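Demo collection on the desktop teardown cell: how many case poses?
Forum > Learning from demonstration > Data
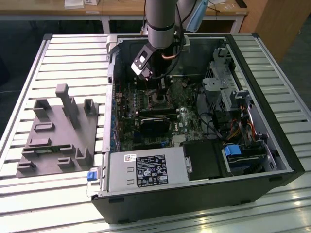 Reply 1, wegener_cell
Current setup. Case on its side, fixture on the left, arm works over the socket and the memory banks. I log 8 demos per case pose and 5 poses. Is that enough variety?

Reply 2, Lukian Didenko
Poses are cheap. I would cut to 4 demos per pose and double the poses. Identical approaches teach the policy one trajectory.

Reply 3, Akinyi Were
Disagree. With 4 you get no spread in the final few millimeters, and insertion is where ours failed. Keep 8, but vary the start height. Also check those slats for glare. Bright reflections in the foreground cost us 2 sessions in December.

Reply 4, Lukian Didenko
Glare is variation too. Leave it in.

Reply 5, Akinyi Were
Only if it moves between episodes. Fixed glare becomes a landmark.

Reply 6, wegener_cell
Fixture stays bolted for now. I'll run both splits on the memory task and post the success rates. Logging in Keto format unless someone objects.

Reply 7, gronden5
Keto drops wrist timestamps on pause. Use Gullis.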